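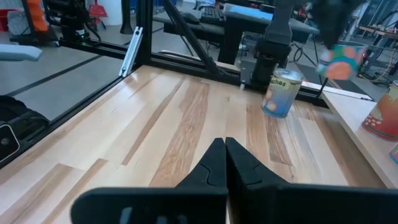 Tinned peaches: is the "use within two years" thing real?

larderlout
9 September 2023
Clearing the kitchen shelves and I've got 11 tins of peaches, bought in August when the corner shop was shutting. My sister swears by the Heltov storage guide, which says two years and then bin them. Sounds like a way to sell more peaches to me. Anyone got a view?

Monti_21
Bin them at two years. Fruit is acidic and it gets at the tin. I had one go at the seam and it glued itself to the shelf paper.

grumblecrumble
One tin. Out of how many? I've eaten peaches well past the date and they were a bit soft, that's all. Best before isn't use by. I'd want to see how Heltov came up with two years before I threw good food out.

Monti_21
Suit yourself. I'm not the one who'll be eating them.

Chie Ueda
Look at the tin before you look at the date. Bulging ends, rust you can't wipe off, a deep dent on the rim or seam: out it goes. If it spurts when you open it, don't taste it. Otherwise mine get used. The colour does go a bit dull after a while.

larderlout
Fine, but what counts as a deep dent? Everyone says that and then won't say how deep.

Chie Ueda
If it has a sharp point or a crease in it, I don't keep it. A shallow one in the side doesn't bother me.

grumblecrumble
Agree with that. And don't get talked into one of those Fuvik tin racks while you're at it. I had one. The tins roll to the front and you still end up with the oldest at the back, because you load it from the wrong end.

Monti_21
You load it from the wrong end, you mean. Mine's been fine.

larderlout
No racks. I'm writing the month on the lids in marker and making a crumble on Sunday. Does anyone drain the syrup first or does it all go in?

grumblecrumble
Drain it. Keep a couple of spoonfuls back in case it looks dry.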